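Shared Workshops Wiki
Home | Articles | Projects | Recent changes | Help

Nullo (workshop arm)

Nullo is a small benchtop robot arm built by members of the Avlow shared workshop in February. It was designed to pick up flat parts, such as washers, brackets and cut sheet, and place them in sorting trays. The arm is driven by hobby servos and controlled by a single microcontroller board. Its drawings and code are kept in the workshop's own archive under the project name Fodor, which was also the name of an earlier arm that was never finished.

Construction

The arm has five joints and a two-finger gripper. The upper arm and forearm are each made from a pair of aluminium strips held apart by nylon spacers. The base turns on a flat bearing taken from a kitchen turntable. All fasteners are M3 or M4, with thread-locking compound used on the joints that move most.

The shoulder carries more load than any other joint. In the first version it was driven by one servo, which overheated when the arm was held straight out. The present version uses two servos on a common shaft, with a spring fitted behind them to balance part of the weight. The two servos must be matched before they are joined. If their centre positions differ, they push against each other and draw current even when the arm is still.

Power comes from a bench supply set to 7 volts. A capacitor of 2000 microfarads is placed across the servo rail to reduce the drop in voltage when several joints start at once. The controller has its own regulator and shares only the ground wire with the servos.

Camera and calibration

A small camera is fixed at the wrist and looks along the fingers. It moves with the gripper, so a part stays in view until the fingers are nearly closed. The cable runs down the forearm in a loose loop at the elbow. An early cable was tied too tightly and failed inside its jacket.
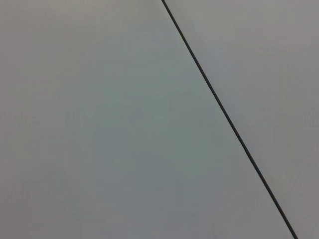 Calibration is done in two stages. In the first, each joint is driven to a mechanical stop and its zero is stored. In the second, the arm is moved through 27 set poses over a printed grid while the camera records the position of the grid corners. The results are used to work out the angle and offset between the camera and the gripper. The second stage has to be repeated whenever the camera bracket is loosened.

Exposure and white balance are locked during normal work. With automatic settings, plain surfaces changed in colour as the wrist moved, and the part-finding routine treated some of these changes as edges.

Software

The control program, Visitz, runs on a desktop computer and sends joint angles to the controller over a serial link. Movements are planned as straight lines between stored points. The program limits the speed of each joint but does not measure force, so the gripper closes to a set width for each type of part. Thin sheet is still difficult to lift - the fingertips tend to slide over it unless one edge hangs past the bench.

Testing

The arm was tested over 3000 pick-and-place cycles using steel washers. Most missed picks were traced to play in the wrist joint, where the plastic servo horn had worn. A metal horn was fitted and the cycle count was started again. The replacement joint is noisier than the original, and its zero has to be checked at the start of each session.

See also: Fodor (first arm); Servo matching; Wrist camera brackets

Categories: Robot arms | Hobby servo projects | Avlow workshop

Contact the editors | Copyright Shared Workshops Wiki contributors | Back to top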